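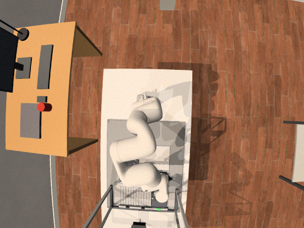 Ticket: Arm at packing bench 2 stops mid-shift, operators told to "work around it"
Opened by: Edit Bakos, packing
Assigned to: Kristóf Kelemen, Orex support
Priority: Medium (was High, changed by support)

Edit Bakos, Friday 6:50 am
Stopped again with error 36 on the pendant. Cleared it, ran 12 cartons, same error. We were promised this would take the lifting off us. This week I have lifted every carton the arm didn't, plus walked over to reset it, plus filled in the stop sheet. Please set this back to High.

Kristóf Kelemen, 8:15 am
Hi Edit, 36 is a reach limit. The arm is being asked for a point it can't get to. Can you tell me if the infeed guide has been moved since the October update? Also please send the stop sheet.

Edit Bakos, 8:40 am
Guide is bolted down. Sheet attached. 33 stops since Monday, most of them on the tall Drisham cartons. It ran those in your demo, or we were told it did.

Kristóf Kelemen, 9:30 am
The layout was checked in simulation before install and all carton sizes passed. I ran it again this morning with no fault. Could operators be placing the tall cartons off the mark?

Ákos Rácz, 9:55 am
Shift lead here. I stood at the bench for 40 minutes with a tape measure. Cartons were on the mark every time and it stopped twice. I'd like to know what carton height the simulation used. I'd also like the question about operators taken off the list until somebody has looked at that.

Kristóf Kelemen, 11:20 am
Fair point. The model has the old Drisham height. The new carton is taller and the approach point was never updated. I'm sending a corrected program. Load it with the arm parked, run at reduced speed, and log any stop.

Ákos Rácz, 1:45 pm
Loaded. No 36 so far. It is also slower than Edit was by hand, so the hourly target for this bench needs to change or the people on it will be marked down for the machine's pace. Who owns that number?

Kristóf Kelemen, 2:05 pm
Not us, the target is set on your side. Can I close?

Edit Bakos, 2:10 pm
No. One afternoon isn't a fix – the last update lasted two days. Leave it open until we've had a full week of tall cartons.

Irén Pálfi, 3:30 pm
Production planning. Target for bench 2 is suspended until the ticket closes. Edit, please keep the stop sheet going.

Status: Open, monitoring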